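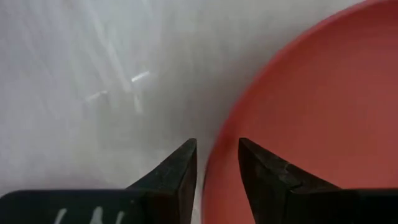
Progress report to the Solberg Fund
Veterans' Welcome Campaign, Rolthorpe and Graltport
Second reporting period

Prepared by Deepika Menon, campaign manager

Where we are

The campaign went public in Rolthorpe at the start of the period and in Graltport four weeks later. Its purpose has not changed from the application: to get employers, landlords and neighbors in the two towns to treat people leaving the service as people with something to offer, and to point veterans toward local help they may not know exists.

The Graltport launch was later than planned. The local radio station changed owners and our air time had to be agreed again from scratch. We got the same number of spots in the end, but most of them run in the early afternoon, when we had asked for the morning drive. Csaba Mészáros is still talking to the station about this.

Media and outreach

The radio spot is 30 seconds long and comes in two versions. One is voiced by Ragnvald Strömberg, who served in the Navy and now runs a machine shop in Rolthorpe. The other is voiced by his daughter Ingegerd and is about what it was like when he came home. The second version has brought in more calls. We plan to use it for most of the remaining air time.

We printed 2000 posters. They went to bus shelters, libraries, feed stores, both hospitals and the movie theater in Graltport, which also shows our slide before evening features at no charge. The first print run had an old phone extension on it. Calls to the old number are forwarded, and the corrected version went up in December.

The campaign web page had 3235 visits in the period. The employer section is read the least. It is too long and opens with a page of legal background that should be at the end. Edvin Fjeld is rewriting it.

Pledge cards

We received 1861 signed pledge cards. Most came in through churches and high school ball games. Employers make up a small share, and this is the weakest part of the work so far. Several owners told us they were willing to sign but did not know what they would be signing up for. The card says "support veteran hiring" and leaves it there. The new card has two boxes to check: one to offer an interview to any veteran who meets the job requirements, and one to take a call from our office before a job is posted.

Zarberg, the largest private employer in the area, has agreed to use the new card at all of its sites.

Staffing

The part-time outreach post in Graltport was empty for six weeks. Csaba covered it from Rolthorpe, and his mileage was higher than budgeted as a result. The unspent wages more than cover the difference. The post is now filled.

Budget

Spending is under plan on wages and over plan on travel and printing. The printing overrun is the cost of the corrected posters. We ask the Fund's approval to move the remaining wage savings into radio time – the form is attached with the financial statement.

Next period

The new pledge card goes out first to the employers who turned down the old one. A hiring breakfast is planned in Graltport on a Saturday, with the date depending on the hall. The rewritten employer section should be online before then.

We would also like to discuss whether the final report can be submitted one month late, so that it includes the employer follow-up calls.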